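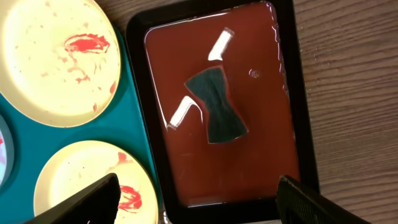 What is the Prothero method in wrestling training?
It is a goal-setting and conditioning programme for amateur wrestlers, built on a daily log in which the athlete scores each hour of the day against a stated aim.

The Prothero method, sometimes called hour scoring, is a training system used by a small number of amateur wrestling clubs. It was devised by the coach Renato Medina and takes its name from Prothero, the club where he first tried it. Supporters say that it makes athletes more disciplined and more likely to win close bouts. The evidence for the second claim is thin, and most of it comes from people who sell the programme or have been paid to teach it.

Origins

Medina had coached at Prothero for several seasons before he wrote down what he called his "house rules". The first version was a single sheet pinned up in the changing room. It asked each wrestler to name one goal for the season and to mark every waking hour as a plus, a minus or a blank. A later version, sold as a workbook under the name Plirik, added a weekly total and a chart.

Medina has given differing accounts of where the idea came from. In the workbook's foreword he credits a hard winter in which his team lost most of its away matches. In a talk to coaches at Dundell he said that he had kept a similar diary as a young wrestler and had merely tidied it up. Both may be true, though the diary has never been shown. 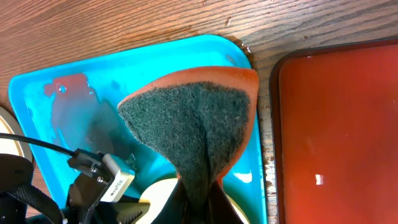 The workbook sold 3,000 copies, according to its publisher, Darico. That figure includes copies handed out free at coaching courses, and the publisher has not said how many were bought.

Method

A wrestler following the method fills in the log twice a day, at midday and before bed. Sleep counts as a plus if it was planned. Meals count as a plus if they fit the athlete's weight plan. Time spent with friends is normally a blank, although Medina's notes allow it to be a plus "where it serves the goal", a phrase that leaves a good deal of room for argument.

On the mat, the method is less unusual than its publicity suggests. Sessions are made up of drilling, live wrestling and short sprints, much as they would be at any club. The main difference is the closing exercise, in which wrestlers pair off, swap logs and try to guess each other's goal from the entries alone. If the partner guesses wrongly, the week is treated as a failure whatever the results were.

Claims and evidence

The most quoted support for the method is a survey of 184 wrestlers run by Darico. Those who kept the log every day reported winning more matches than those who gave it up. The survey had no comparison group, and wins were reported by the athletes themselves and not checked against match records. It is also likely that wrestlers who were already doing well found it easier to keep going. A losing athlete has little reason to enjoy writing it all down.

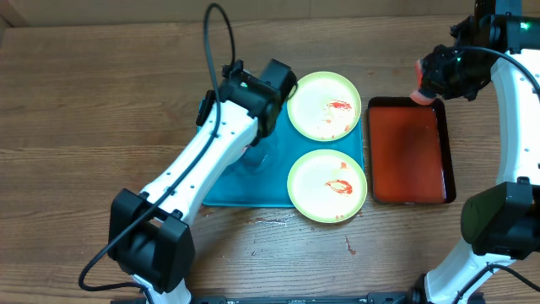
A smaller trial at Dundell was meant to settle the matter. Two squads trained side by side, one with the log and one without, for five weeks. No clear difference was found in strength, weight control or match results. Medina replied that five weeks was too short a time, which is a fair point, but the workbook's own cover promises that users will "feel the change" in less than that.

It remains possible that the log helps some people in ways a short trial would miss. Keeping a training diary is common in many sports, and plenty of coaches regard it as useful. What has not been shown is that scoring every hour works any better than a plain notebook.

Criticism

Coaches who have dropped the method mostly complain about the paperwork. Others have raised concerns about younger wrestlers, for whom marking a meal as a minus may encourage unhealthy weight cutting. The second edition of the workbook removed the food column for juniors, without giving a reason.

The guessing exercise has also been questioned. Wrestlers in the same club usually know each other's goals already, so a correct guess says very little about the log. 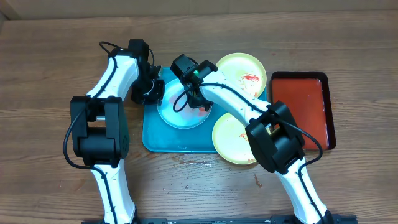
Present use

Prothero still uses a shortened form of the log during the competitive season. Dundell stopped after its trial. A phone version of Plirik was announced by Darico for release in May, but it has not appeared, and the announcement has since been taken off the publisher's website.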